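Ticket 681: Bench surface coating leaves marks after cleaning
Status: Open, waiting on supplier
Site: Gravdale workshop
Product: Plovby two-part tabletop coating, off-white
Opened: 2019-04-03

Initial report

The coating on the Gravdale benches was sold to us as wipe-clean. Coffee rings stay visible after a wipe with plain water, and so do pencil and the gray smears you get from sliding metal tools across it. The product sheet says the surface is "fully cured and stain resistant" after 5 days. Ours has been down since November. If it isn't cured by now I don't think it's going to be.

I've been asked to log what was tried before we call anyone, so it's all below. I've left out the suggestion to "buff it with a dry cloth" because that moved the dirt from one place to another and I'm not giving it a number.

Test 1: warm water and dish soap

Followed the care card to the letter. Soft cloth, small circles, rinse, dry. The coffee ring got lighter. The pencil came off. The gray smears didn't change at all. The care card says to repeat if needed, so I repeated it, and got the same result with wetter sleeves.

Test 2: Šimek surface cleaner

Recommended by the Plovby help line. I was doubtful, as it seems to be the answer they give to every question, including the one I asked about delivery. Left it on for 2 minutes, then wiped. Smears slightly fainter when wet, back to normal when dry. My guess is that any liquid would do that, and when I tried the next patch with tap water it looked the same to me.

The cleaner also left a dull patch that shows when you look along the bench toward the window. The help line calls this "residue from earlier products." There were no earlier products on that bench apart from dish soap, which is theirs to answer for, as it's on their care card.

Test 3: white eraser

Not on the care card. Someone at the Skullcombe site said it worked for them. It took off some of the gray, and a fair amount of eraser. Fine for a mark the size of a coin, no good for a whole bench. I'd also like to know if we're rubbing off the mark or the coating, and I haven't had a straight answer on that.

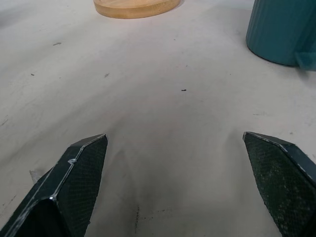

Pale work surface, with round wood disc and teal container.

Supplier reply, pasted in from email

"Thank you for contacting Plovby support. Light marking is normal in use and does not affect the performance of the coating. Please make sure that the surface was fully cured before first use and that only approved cleaners have been applied. Your case number is 749."

My notes on the reply

Light marking may well be normal. It isn't what the brochure says, and the brochure is what we paid for. I asked how we're supposed to check that a coating is "fully cured" and was told to press a fingernail into it. Did that at both ends of one bench. No dent. So by their own test it's cured, and by their own brochure it shouldn't stain.

I also asked if the batch we got was the same one Skullcombe got. Their benches do seem to clean up better, but they're also used less, and I wouldn't hang much on it. No reply on the batch question so far.

Workaround until this is settled

Use coasters. Put a mat down under anything metal that gets dragged. Don't use the Šimek cleaner on the benches, whatever the help line says – it can go back to the sinks, where it does a decent job. Soap and water only, and please don't scrub with the green pads. If one of those has already been used on the bench by the door, say so here and I'll note it, no questions asked.

Update

Plovby has offered to send a "refresher topcoat" free of charge. I've asked for a sample first, to try on an offcut. A second coat of something that stains sounds to me like two coats that stain, but I'll test it before I complain about it. They say delivery can take up to 5 working days.

Leaving the ticket open. Please don't close it as "resolved by supplier" when the parcel turns up.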